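Double-bowl sink

A double-bowl sink is a kitchen sink with two basins formed in, or joined to, a single unit.

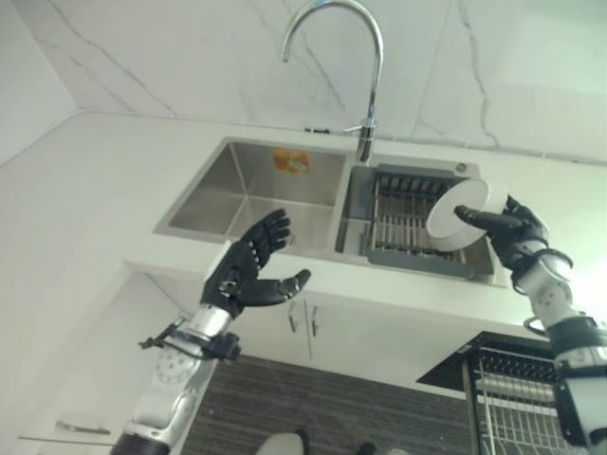
The two basins share a dividing wall, and in most households one is used for washing and the other for rinsing or draining. The type is sold in equal and unequal versions. In an unequal sink the smaller basin is often called the half bowl, and the size is quoted as one and a half or one and three-quarter bowls.

History

Kitchens of the nineteenth century commonly had a single stoneware or cast-iron trough, and dishes were rinsed in a separate tub set beside it. Twin basins became more common once piped hot water reached ordinary houses. Pressed steel made the form cheaper, as both bowls could be drawn from one sheet or welded into a common deck. Enamelled models remained popular for their colour long after steel had taken over much of the market.

The spread of the dishwasher reduced demand for the second bowl. Hamdia Tsegaye, in her survey of domestic kitchens, The Wet Bench (Brorska, 2000), recorded double bowls in 54 of the 107 kitchens she visited. Owners of dishwashers still used the second bowl, mainly for pots and for vegetables.

Construction

Stainless steel is the usual material. Composite stone, fireclay and enamelled iron are also made. Sinks are fitted in one of three ways: dropped in from above with the rim resting on the benchtop, mounted beneath it, or set flush. Undermounted sinks need a benchtop material that tolerates water at the cut edge, such as stone or solid surfacing. Laminate is generally unsuitable unless the edge is specially sealed.

The dividing wall may stand level with the rim or be lowered. A low divider lets a long-handled pan lie across both bowls, but it limits the depth to which either can be filled separately. Sound-deadening pads are commonly glued to the underside of thin steel bowls.

Plumbing

Each bowl has its own waste outlet. The two are normally joined by a connecting pipe leading to a single trap, although local plumbing rules vary. A blockage below the join can cause water emptied from one bowl to rise in the other. The tap is usually placed near the divider so that a swivelling spout can reach both sides.

Accessories

Draining baskets, colanders and chopping boards are made to sit over or inside one bowl. Fit depends on the inside width and corner radius – two measurements that differ between makers even where the outside dimensions match.

See also

Butler's sink
Draining board
Laundry trough
Mixer tap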